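Week 9: the night the arm wouldn't let go

Project log and fault report, Porklow sorting arm
Written by Thandeka Tshabalala, with the wiring notes from Sizwe Nel

So this was supposed to be the week we wrote up our sorting speeds. Instead you're getting a fault report, and I've decided I'm fine with that (our supervisor, Ilse Bosman, says the faults are the part she reads first anyway).

Quick recap for anyone coming in from the other project groups. Porklow is our small printed arm, and its job is to work through a heap of mixed LEGO and get the parts into a bin. Sizwe does the electronics, Hagos Beyene did most of the printed parts, and I write the code and get blamed for everything that moves when it shouldn't.

The fault showed up in a long run on 02/08/2020. We'd set it for 400 cycles and gone to sit at the other end of the lab with our laptops. Somewhere past cycle 60 the arm went down toward the pile as normal, touched the parts, and kept pushing. It didn't stop and it didn't back off, it just leaned on the bricks and hummed. Hagos got to the switch first - I was still looking for my shoes, long story. By the time the power was off, one of the servos was too hot to keep a finger on and the whole room smelled like a hair dryer.

First guess was my code, obviously. The arm is meant to give up on any move that takes longer than 12 seconds, and it hadn't. I went through the log that evening and found that the timeout did fire! It sent the stop command exactly when it should have. The servo never got it.
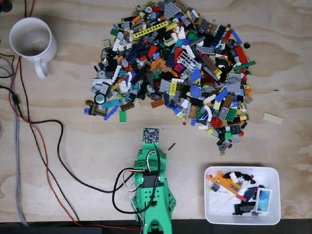
That pointed at the wiring, so Sizwe started wiggling things. With the arm powered and parked, he could bend the bundle near the servo one way and everything was fine, then bend it the other way and the signal dropped out completely. The loop we'd left was too short for the lowest reach, so every trip down to the pile tugged on the same connector. After enough trips the signal pin had worked itself half out. Power and ground were still making contact, and our servos hold their last position when the signal disappears, and the last position they'd been told was a little below the table. So it kept trying to get there.

I want to be clear that this was a safety problem as well as an annoying one. We reach in near that arm all the time to fish out stuck parts. A small arm can still pinch, and a stop button that only lives in software is no use at all when the wire carrying the software's opinion has fallen out. Ours only lived in software. Ilse had asked about that back in week three and I wrote "to do" next to it, and it's still there in my notebook in purple pen.

What we changed:

A real cutoff switch in the servo power line, mounted where you can hit it without leaning over the arm.
A longer wire loop, tied down on both sides of the joint so the connector never takes the pull.
A lower limit in the code that stays above the table, whatever the sensor says.
Nobody puts a hand in while the power is on. Sizwe has already told me off once.

The gears in the hot servo had stripped, so we swapped it for the spare. The second long run, also 400 cycles, finished with no dropouts, and I sat next to the switch for all of it eating crackers. We still haven't tested what happens if the power wire goes instead of the signal. Hagos thinks the arm will just flop onto the pile, and he wants to put foam under it before we try. That's first on the list for next week, and then the sorting speeds, I promise.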